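Olleck music school opens new rooms and looks for students

The music school in Olleck will start its spring term in new rooms on the upper floor of the old Novon building. The school gives lessons in singing, guitar, piano and drums, and from March it will also have a course in sound recording.

The director, Inese Koppel, says that the move was planned for a long time. In the former place the drummers and the singers had to share one corridor, and lessons were often changed at the last moment. Now there are 3 separate teaching rooms and one larger room for groups and small concerts.
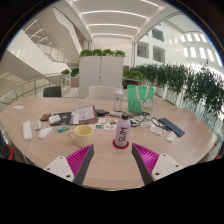
The recording course will be taught by Evaristo Sanna, a sound engineer who worked for many years in Messina before he came to Olleck. Students will learn how to place microphones, how to record a voice together with a guitar, and how to prepare a simple mix. No earlier experience is necessary, but students should be at least 14 years old. Each group meets in the evening, starting at half past six.

"Many young people make songs at home on a laptop, and they do it quite well," said Mr. Sanna. "But they have never recorded a real drum or a choir. I would like them to try it." 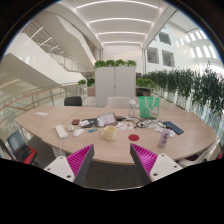
The town has given the school a grant of 400 euros for music stands and headphones. The school also asks residents who have an acoustic guitar they do not use to bring it to the office, where it can be lent to beginners. Some 100 students are registered at the moment, most of them for singing and piano. Places for guitar are still free on the afternoon schedule.

The local choir Urkska, which rehearsed in the library until now, will use the larger room once a week. It is preparing a program of folk songs and is looking for tenors and basses. Singers who wish to join can come to any rehearsal and speak with the conductor.

Registration for all courses is open at the school office until the end of the month.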